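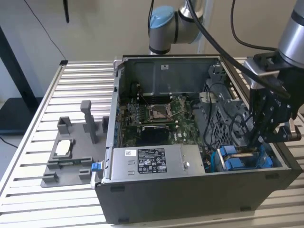
OK, long thread time! Semester project is officially under way and I have been dying to talk about it. We are a two-person team, me and Maksym Harasym, and we're teaching two robot arms to service an old desktop PC. Yes, I picked this over a summer off. No regrets so far.

1/ The course is a project course, so you get one problem, one bench and one grade at the end. Our problem is "take this computer apart and put it back together with the right parts." Sounds like a weekend job. It's a whole semester, and I get why now.

2/ Team name is Kustard. Maksym wanted something with "mech" in it and I said every team has "mech" in it. Our code lives in a repo called Tisa, after the river, because that was the one name we both liked right away.

3/ What I love about this task: a person does it without thinking. You feel the latch give, you wiggle the stick of memory a little, you push until it clicks. Try writing down what "wiggle a little" means in millimeters and newtons. I filled four notebook pages and crossed out three of them.

4/ We split the work by step. Maksym has drive latches and cables, I have memory and the CPU socket. We both have the calibration script, meaning we both break it and we both blame the other one.

5/ Numbers for the people who like numbers (hi, Dad). Our log from practice runs in the simulator is at 3,248 attempts. 2,721 of those finished the step they were supposed to finish. I was so proud of that until our TA asked how many were on the real bench. 232. Oops! The goal is 500 real ones before the demo, so you know where to find me.

6/ The simulator is very polite, by the way. Parts sit exactly where you put them. Cables don't exist. Then you walk over to the bench and cables are the entire job.

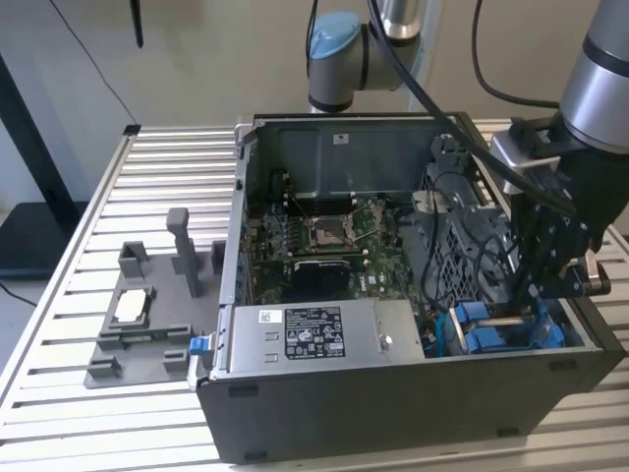 7/ Memory is the step I think about in the shower. The stick has to go down straight and both ends have to seat, and if you come in even slightly tilted you're pushing on the board and hoping. So my plan is slow approach, light touch, check the force, back off, try again. The latches are kinder to us, at least for finding them. They're bright blue in a case that's mostly gray and black, so Maksym's first color filter was maybe ten lines long and he strutted about it for a whole day. My socket is a patch of silver metal on a green board right under a silver lever, and the lights bounce off all of it. Not fair!

8/ Best thing we learned this month: give every loose part a home. We printed a fixture with pockets and stops, and after that the arm could start from a known spot every time. Version one of the print had a pocket so tight that I had to pry the part out with a ruler. Version three is the good one. Version two we don't discuss.

9/ Second best thing: write down what you changed BEFORE you run it. I lost an entire evening to a sign error I had already fixed once and then un-fixed. Maksym now makes me say my changes out loud. It's annoying and it works.

10/ People keep asking if two arms means twice as fast. Ha. Two arms means twice as many ways to bump into something, at least at our level. We run one at a time for now. Having one hold and one pull is the dream, and I have a sketch for it that I'm way too excited about.

11/ Shout-out to the Cirkico team on the next bench, who are building a sorting robot and lent us their torque driver when ours went missing. It was in my backpack. I have apologized.

12/ Also thank you to everyone in the Yatsenko lab who answers my questions at odd hours. Somebody there told me to stop tuning gains and go look at my gripper pads first. Changed the pads, half my slipping problem went away. I'd spent a WEEK on gains.

13/ Next up for me: closing the lever after the chip is in. It's a springy little arc motion and I have tried it as three straight lines, which is as ugly as it sounds. If you've done anything like this with a wrist force sensor, please reply, I will read every word.

14/ Slides from our first check-in go up once I fix the typos. Ask me anything in the meantime, and if it's about cables, tag Maksym.

Solomiia Holovko, 9/1/21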